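Dec 5, 2022. Apuntes de la sesión 17, Taller de cerámica y vajilla (Delyth Mathias)

Os dejo por escrito lo de hoy, que fui muy deprisa y al final nos quedamos sin tiempo para las asas.

## Capacidad y forma

Yo siempre empiezo por la capacidad, y luego ya dibujo. Para una taza de café con leche trabajo con 21 cl hasta el borde, que en la mesa se quedan en bastante menos (¡a nadie le gusta beber con la nariz mojada!). Acordaos de que el barro encoge: con la pasta Fakari que usamos en clase, medid vuestra propia barrita de prueba antes de fiaros de la etiqueta.

## El labio

Es mi parte favorita, ya lo sabéis. Un labio fino y un poco abierto suelta el líquido limpio; uno grueso y recto gotea. Pasad la gamuza húmeda con el torno muy lento, dos vueltas y fuera. Si insistís, se ondula.

## La base

- Pie estrecho: elegante, pero vuelca con nada.
- Pie ancho: estable, ocupa más en el horno.
- Repasad el canto con esponja antes de bizcochar.

En el taller de Drandville hacían tiradas de 800 piezas con el mismo perfil y todas llevaban el canto biselado. Copiadles sin vergüenza.

Para la próxima: tres vasos sin asa, mismo perfil, y el cuaderno con las medidas.

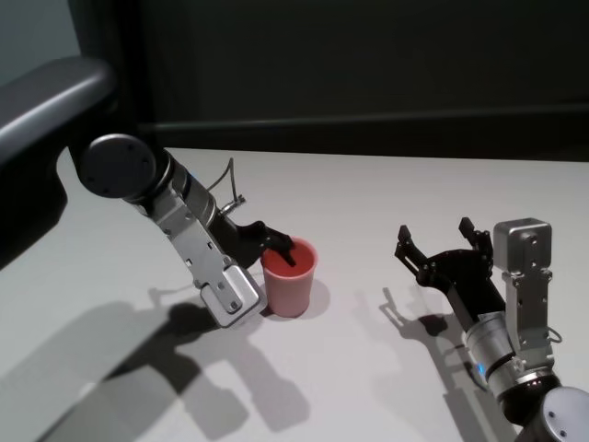 ¿Cuándo se retornea el pie?

Cuando la pieza está en dureza de cuero: aguanta su forma al cogerla y la herramienta saca virutas largas.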